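Brenby Borough Council: leadership, resignations and votes of confidence
Frequently asked questions

Answers prepared by Democratic Services. They describe the procedure under the council's constitution and do not give legal advice.

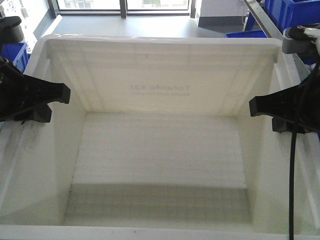

How is the leader of the council chosen?

The leader is elected by full council at the annual meeting and normally serves until the next borough elections. A candidate needs a proposer and a seconder. If there is only one candidate the mayor still puts the matter to a vote, and a simple majority of those present and voting is enough.

How many councillors are there?

The council has 32 members. The quorum for a meeting of full council is 13. If the meeting falls below that number it is adjourned, and any business not reached is carried over to the next ordinary meeting.

What is the cabinet?

The cabinet is made up of the leader and the members the leader appoints to it. Each cabinet member holds a portfolio, such as housing or highways. Full council does not approve these appointments. They are reported to it for information.

How does a cabinet member resign?

By writing to the leader, with a copy to the proper officer. The resignation takes effect when the proper officer receives it, unless the letter gives a later date. An announcement to the press or on social media has no formal effect. A letter left in the out-of-hours box on a Saturday is treated as received on the next working day.

Does a cabinet member who resigns also stop being a councillor?

No. The two offices are separate. A member who leaves the cabinet keeps the ward seat, the basic allowance and the right to vote at full council. The special responsibility allowance stops on the day the resignation takes effect. Giving up the seat itself requires a separate signed notice.

What happens to the portfolio?

It reverts to the leader until a new appointment is made. Decisions already published stand. Decisions in draft are withdrawn and must be reissued in the name of the leader or the new portfolio holder, with a fresh notice period.

Can the cabinet work if several members resign at once?

Yes, provided the leader and at least two other members remain in office. Below that number the cabinet cannot meet. Urgent matters then pass to the chief executive under the scheme of delegation – this covers spending already in the budget but no new policy.

How is a vote of no confidence called?

A notice of motion must be signed by at least eight councillors and delivered to the proper officer. Signatures may be collected on separate sheets if the wording on each sheet is identical. The motion must name the leader and may not be combined with any other business. It is taken at the next ordinary meeting, or at an extraordinary meeting if one is validly requested.

Is the vote secret?

No. It is a recorded vote, and the name of each member is entered in the minutes as for, against or abstaining. The mayor has a second or casting vote if the numbers are equal.

What if the motion is carried?

The leader leaves office at the close of the vote and the cabinet appointments end at the same time. Full council may elect a new leader at the same meeting if this was included on the summons. Otherwise the deputy leader acts until an election can be held.

Does this trigger a borough election?

No. A change of leader has no effect on the electoral timetable. A by-election is held only where a seat becomes vacant. The most recent was in Pustine ward in January, when 1423 ballot papers were issued.

Can residents ask for a change of leader?

Residents may submit a petition. A petition with 470 valid signatures is debated at full council, but the debate does not end in a binding vote on the leadership. Signatures must come from people who live, work or study in the borough. Duplicates are removed during checking.

May I attend and speak?

Meetings of full council are open to the public and start at 7 p.m. Questions must reach Democratic Services in writing by noon three working days before the meeting. Questions about the conduct of a named councillor are not accepted and should go to the monitoring officer.

Where are the minutes published?

Draft minutes appear on the meetings page within ten working days. They remain drafts until signed at the following meeting. Paper copies can be read at the Pustine Road office.

Who do I contact?

Birger Granström, Democratic Services Manager, Brenby Borough Council. Please give the title of the meeting and the agenda item in any enquiry.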